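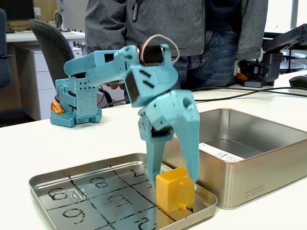 The Plivow folding music stand has been our favourite thing in the rehearsal room since May, and we're thrilled to have it in the shop at last! It holds a full vocal score open without sagging (yes, even the thick opera ones), and the desk tilts through 10 positions, so seated cellists and standing sopranos can both find an angle they like. It comes in black, white, or a teal very close to the colour of the arm over the white tabletop, and the teal is the one our singers keep asking for.

Folds flat in 4 moves
Weighs 838 g
2 page clips included
Carry bag by Canpolat sold separately

The centre column locks with a quarter turn, and it stays put through a whole evening of Verdi.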